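11/2/24
Gedness bench, sock cell, two arms

Carried on with the sorting and laying-out task for the Drestico returns line. Gripper force left as it was on both sides. Socks go one at a time onto the cream table, get pulled flat between the two grippers, then go to the basket. Log kept by hand again because the Kawaguchi script still drops the last row when it closes.

Total since March now stands at 567 logged picks. The line wants 2000 before they will talk about moving anyone off the returns table, and I think that is the right order to do it in.

Cuffs remain the slow part. A bunched cuff gives the right gripper something thick to close on, but the fabric then pulls unevenly and the toe end twists. Tried approaching lower. Slight improvement on ankle socks, none on long ones.
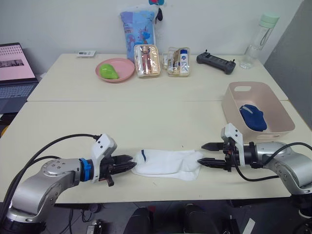 Spent the afternoon at Fukier with the returns shift, going through what the job would look like with the cell in place. There are 8 people on that table at present. Under the draft plan two stay on inspection and the rest rotate through packing. Points raised, for whoever edits the plan:

Inspection is the part that hurts the eyes. Doing it for a full shift is worse than mixed work. Rotate at the break or sooner.

Pairing by feel is quicker than pairing by sight for dark colours. The cell has no equivalent. Dark pairs should stay with people for now.

Who clears a jam, and is it counted against their rate? The plan does not say. It needs to.

Pay grade for anyone trained to restart the arms. Passed on, no answer yet.

I had put jam clearing down as a minor task. Having watched the table for an hour I would now put it down as a role, with its own time allowance.

To do: fix last row in script. Repeat the low approach with the left arm slowed. Send revised rota to Fukier.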